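Subject: Re: [chorus-members] September concert, revised call times and seating 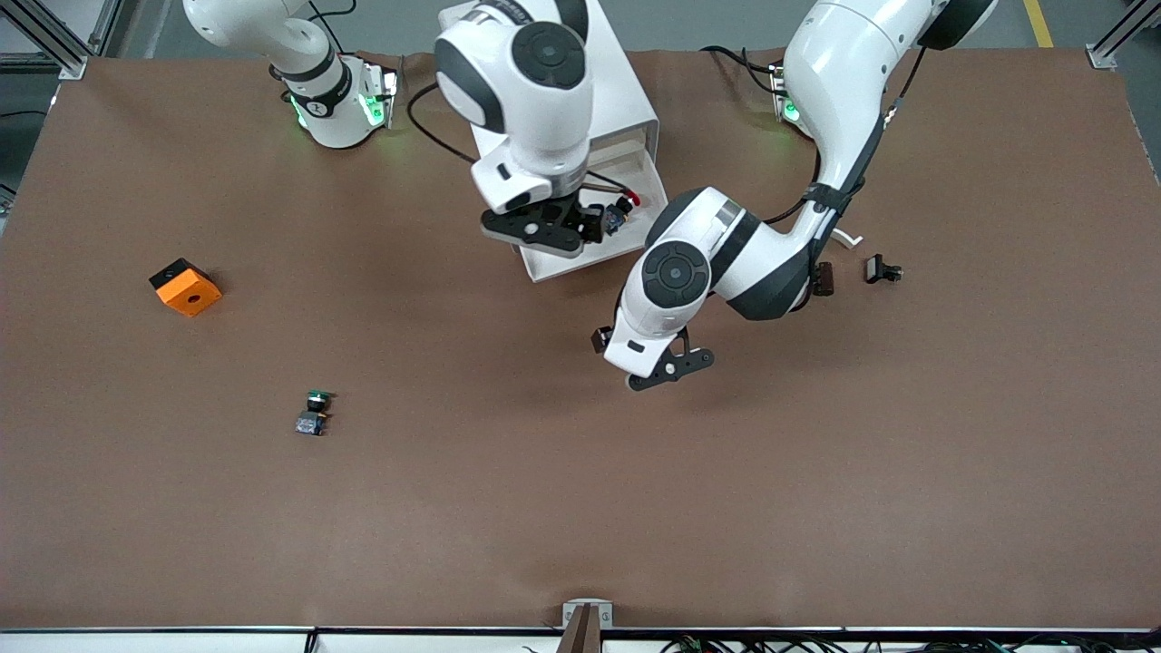

Two white robot arms over a brown-covered tabletop

Dear members,

Thank you to everyone who replied to the first notice. The program for the September concert is now settled, and the points below replace what was sent in January 2019.

The Hasedum Chorale will open the evening with the Vellari settings, sung without a break between movements. The Zunlow Quartet will follow with two groups of songs, and the combined choirs will close the first half. Intermission will last 20 minutes. The second half is given over to the Tomić cantata, for which all singers must be on the risers before the house lights go down.

On the matter raised below, the music office has reviewed the seating plan. The hall is licensed for 558 seats, and the two rows nearest the stage will be removed to make room for the strings. Members who have already reserved places in those rows will be moved back at no charge and will receive new tickets by mail. Family reservations remain limited to two per singer until the general sale opens.

Call time for altos and basses is 90 minutes before the concert. Sopranos and tenors should report half an hour later. Black folders are required. Scores of the cantata are the property of the library and must be returned the same evening, with all pencil marks erased.

Singers who miss either of the last two rehearsals should speak with their section leader before the dress rehearsal. Requests to be excused from the cantata alone cannot be granted at this stage.

Sándor Kozma
Music Director

> To the music office:
>
> The January notice says that the orchestra will sit on the floor
> in front of the stage, but the ticket form still offers rows A
> and B. Several of us in the alto section have reserved there for
> our families. Will those tickets be honored?
>
> I would also like to ask about the risers. With over 58 singers
> in the combined choirs, the back row was very tight at the last
> concert, and some of us could not see the conductor during the
> slow movement. Could the tenors stand to one side, as they did
> for the spring program?
>
> With thanks,
> Alto section, second row

P.S. The tenors will stand at stage left for the cantata only. A riser chart will be posted at the rehearsal room door.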